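Tarkwood Recipe Cards

A set of 243 home recipes, typed up from handwritten cards and cleaned into one plain table. I love this little collection, and I hope you cook from it as well as parse it!

What's inside

Each row has a title, servings, ingredients, steps and a category. Soups are the biggest group, with 72 cards (the bean ones are wonderful).
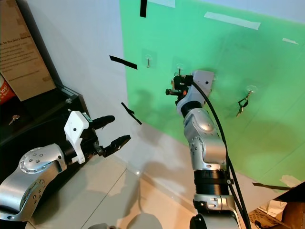

Amounts are kept as written, so "a teacup of flour" stays a teacup of flour. Converted grams sit in a second column, filled in for 80 recipes so far.

Known gaps

The Cuevas box had water stains, and 49 cards from it are missing a step or an oven temperature. Look for "partial" in the status column.

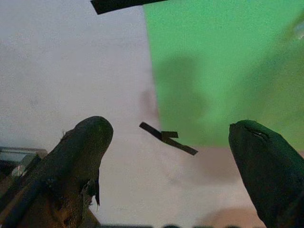

Two dark fingertips and a small black object.

Changes

November: added the Vatik breads, fixed doubled rows in desserts. More pickles coming next!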